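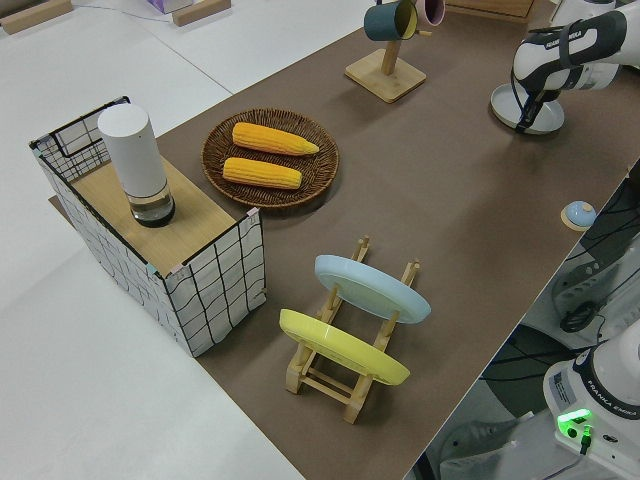 Sweetcorn loses sugar to starch from the moment it is picked, and the rate depends mainly on storage temperature and on how quickly the cob dries out. This project compared open and covered storage for cobs sold through the student food stall at Liditz. The stall's usual method is open storage: two husked ears side by side in a round woven wicker tray, with air reaching the kernels from all directions. Covered storage used a lidded tub with a damp cloth at the base.

Projects > Food Studies > Year 2 reports > Sweetcorn storage

Submitted Jul 28, 2025
Author: Blair Strachan

1. Method

Cobs of the variety Keteo were bought from one grower, Ayele, and husked on arrival. Each batch was split between the two storage types and kept in the same room for 3 days. Every cob was weighed on arrival and again at the end of each day. Sugar was measured with a hand refractometer, using juice pressed from kernels at the middle of the cob. The combined starting weight of the open batch was 4,000 g. Readings were entered in a Jododis spreadsheet and checked against the paper log before any averages were taken. 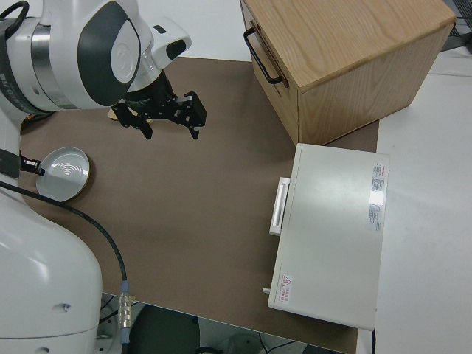
2. Results

Weight loss was greater in open storage in all four batches. The kernels at the tip shrank first, followed by those along the upper side. Covered cobs kept their weight but two showed mould at the cut end on the last day. Sugar readings fell in both groups. The difference between the groups was smaller than the spread within each of them, so no claim is made about sweetness.

3. Discussion

Drying and sugar loss should be treated as separate problems. A cover slows the first and appears to have little effect on the second, which needs cold storage. 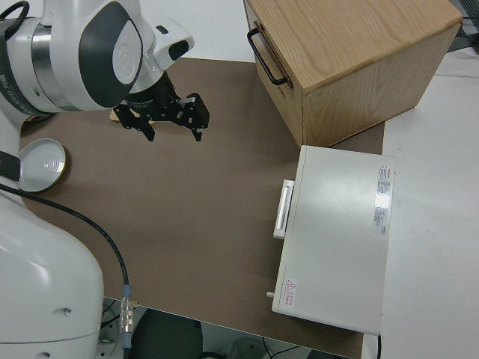
The room had no cooling, and its temperature was read only once a day. A logger would have shown whether the warm afternoons account for the uneven results in the third batch. The mould also needs a proper test with the cloth removed. Both changes are planned for the repeat in September, using cobs from the same grower.

We use cookies to remember your settings. Accept | Manage preferences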